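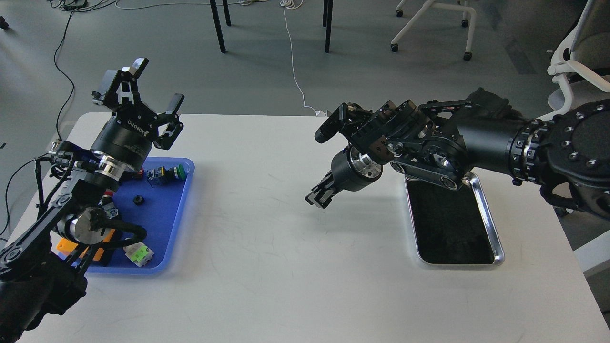
The operations manager at Etby has sat through a lot of talks on employee engagement, and she says she has mostly stopped taking notes. The firm employs 300 people across two sites and assembles control panels for other companies. She has run the larger site for 8 years. When I asked what she thought of the idea that happy staff are productive staff, she took a while to reply.

"I'd like to see it the other way around for once," she said. "Give people work that goes well and see if they cheer up. I've never been sold that program. I suppose there's no money in it."

She asked not to be named, since some of the programs she has opinions about are still running. The one she talked about most is called Element. It was bought from a consulting firm, Hemier, and it came with a survey, a set of posters and a points scheme in which supervisors hand out credits for "positive behaviors." The credits can be traded for gift cards. I had read the brochure before we met and found it hard to tell what problem it was meant to fix.

"Turnover," she said. "That was the problem. People were leaving in their first year. So we asked everybody how motivated they felt, on a scale, and the number came out low, and then we bought something to raise the number."

Did it go up?

"It went up. People still left."

I wanted to know how that could be, and she had a theory, though she warned me it was only that. The survey was anonymous, but it was broken down by team, and some of the teams are very small. Staff worked out that a low score meant a meeting. A high score meant they were left alone. "So you get high scores," she said. "I'd have done the same."

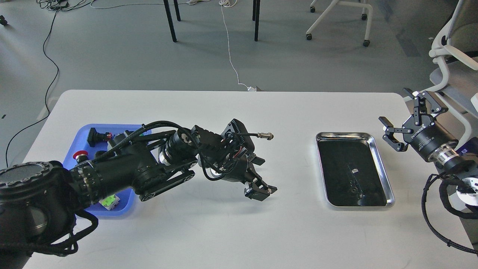 Robot arm and parts tray at a white table.

Hemier's own material says that recognition is the strongest driver of effort at work. I asked whether she believed it. She said she believed people like being thanked, and that she thanks them, and that she had done so before there were credits for it. What bothered her was the accounting. Supervisors had a monthly allowance to give away and were reminded if they hadn't used it up. By the last week of the month the credits were flying out for nearly anything.

"One of my best people got forty credits for being on time," she said. "She's always on time. She was insulted. She came and asked me who had been complaining about her."

I have heard stories like this at other companies, and I am wary of them, because a manager who dislikes a program will always have one ready. So I pushed a little. Had nothing about Element worked? She gave it some thought - more than I expected - and said the one-on-one talks had been good. Every supervisor had to sit down with every worker for half an hour, and a few had never done it before. Those talks turned up a shift pattern that parents couldn't manage and a training course that had been promised and then dropped.

"That was worth having," she said. "But it's half an hour and two chairs. I don't know that we needed the posters." 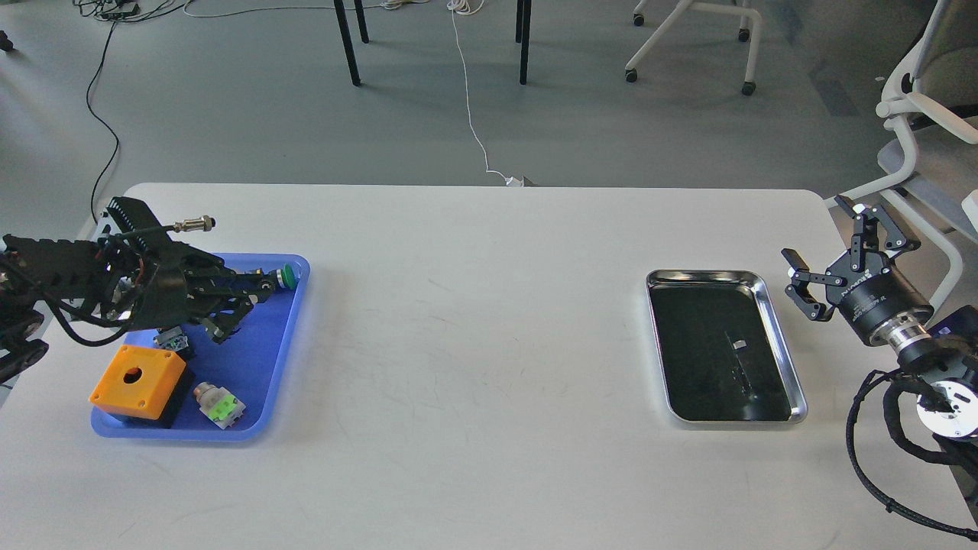
The shift pattern was changed in April. She is careful about what she claims for that. Fewer people have left since then, but the local job market also cooled and a competitor, Dhillon, stopped hiring. Dhillon has 700 staff and used to pay a little more for the same work. "If they open the doors again we'll find out how engaged everybody is," she said.

Pay is the subject she kept returning to, and it is the one that the training material handles worst, in my view. Hemier's workbook has 2 paragraphs on it. They say that money stops motivating people once their basic needs are met, and then the workbook moves on. There is no attempt to say where that point lies, or who gets to decide that a worker has reached it.

"I notice it never comes up when we're setting management bonuses," she said.

She is no softer on the fashion for discipline that has followed behind all this, the idea that good workers simply push through whether they feel like it or not. Her complaint is that it puts the whole question back on the employee. A person who can't get an answer on a purchase order for three weeks, she said, doesn't have a discipline problem.

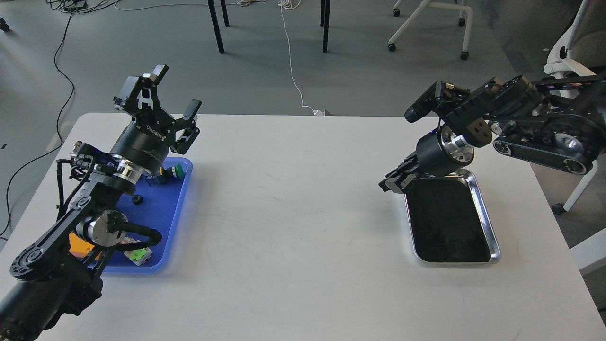

So what does she do with a team that has gone flat? Her answer was dull, and I say that with some respect. She goes and watches the work for a morning. She asks what is holding it up. Then she tries to get one of those things fixed before the end of the week, even a small one, and she tells the team if she can't. She doesn't have a name for this and would rather it didn't get one.

I asked if it always helped. "No," she said. "Sometimes they're flat because it's February."

The contract for Element is up for renewal, and she has been asked to write a page on whether it should continue. She hadn't started it when we spoke. She expects that it will be renewed, with a new survey, and that the posters will be a different color.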